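The Drinks Table at Melholm: A Winter Gallery

Posted by Ornella Fontana, 2025-12-24

I promised I would put these up before the holiday, and I am squeaking in just under the wire, with a pot on the stove and wrapping paper all over the floor. Those of you who come to our mixing afternoons at Melholm will know the white table well enough. Those of you who have been meaning to come since May (you know who you are, and I love you anyway) can at least see what you have been missing!

We kept to drinks without alcohol this time, all fruit and color, and the idea was to settle on the two house mixes for the winter card. One is the pink one, which we call Humora, and the other is the orange one, which has gone by Monti ever since my aunt wrote it down that way on the back of a receipt. I have 79 recipes in my notebook at this point, and I would guess half of them are Monti with one thing changed.

I like to get everything out before anyone pours a drop. The big beakers go to the back, so that you can see how much of each base you have left, and the small things come forward where your hands can find them. The faceted jar is my favorite thing on the table. I bought two of them at a flea market and have never seen another.

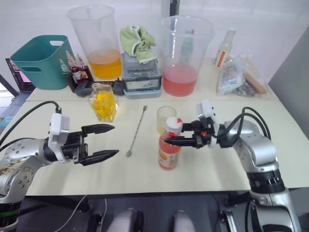
The pink-red bottle with its red flip spout, the long twisted spoon, and the jar of bright yellow pieces.

I know people wonder about the beakers. They are big clear plastic measuring ones, and I will defend them against any crystal pitcher you care to name. You can see the level from across the room, they weigh next to nothing, and if one goes over the edge you pick it up and carry on with your day. The glass ones I had before did not survive their first season with us.

On to the stirring, then, which is where I get fussy. I was taught to stir from the bottom and to go slowly, with the rod touching the side of the vessel so that it glides along and doesn't clatter. Try the orange one first if you are new to it, as it's the more forgiving of the two. A quick, nervous stir gives you foam on top and a heavy spot at the bottom, and then the first sip and the last sip taste like two different drinks.
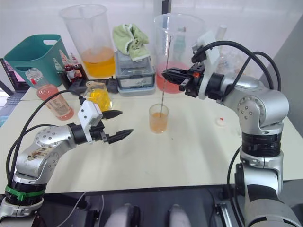 Stirring the orange in the small beaker, with the little dropper bottles standing by the teal basket.

The teal basket comes to every one of these afternoons, by the way. It has cut-out handles and fits under my arm, and I have carried it up the Melholm stairs more times than I'd like to remember. The gray storage boxes travel separately, and there is always a green towel on top of them, as I'd lose it otherwise. I am forever putting a towel down and walking away from it!

As for glasses, I go short and clear for the orange drink. A tall glass looks grand, but you end up filling it with ice to make it seem full, and by the time you reach the bottom you're drinking cold water with a memory of fruit in it. A short glass is enough to enjoy and leaves you room to try the next one. If you want a little sweetness, add it a drop at a time and taste in between.
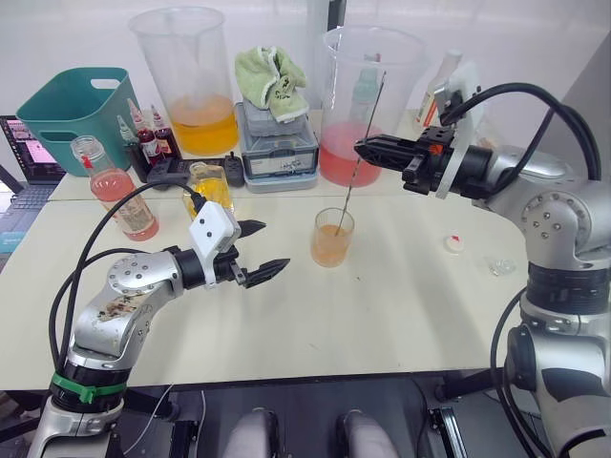
Pale orange in a short glass, the stirring rod still leaning in it, and pink and orange-yellow behind.

Monti came out on the sharp side for my taste, though I've been outvoted on that before. My note for next time is to cut the lemon by a spoonful and let the mix sit 7 minutes before anybody judges it. Humora I would leave exactly as it is. It has that soft berry thing at the start and then a bit of a bite, and it goes very nicely with a plain butter cookie.
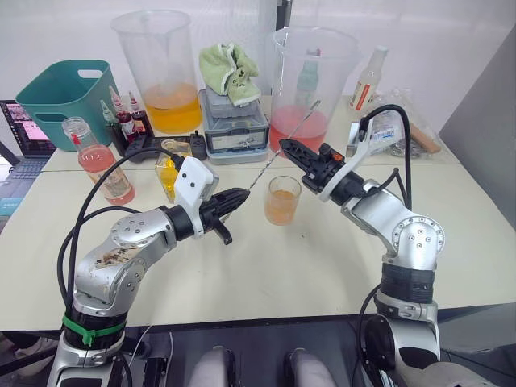

The winter card will have both of them on it, with Humora at the top, and I'll print it on the cream paper we used last year if there is any left in the drawer. If you would like the measurements for a crowd, write to me and I'll send you a copy of the page, crossings-out and all. I still owe the Zikine people their copy, so please be patient if you land in line behind them. Happy holidays, everyone, and bring your own apron in the new year!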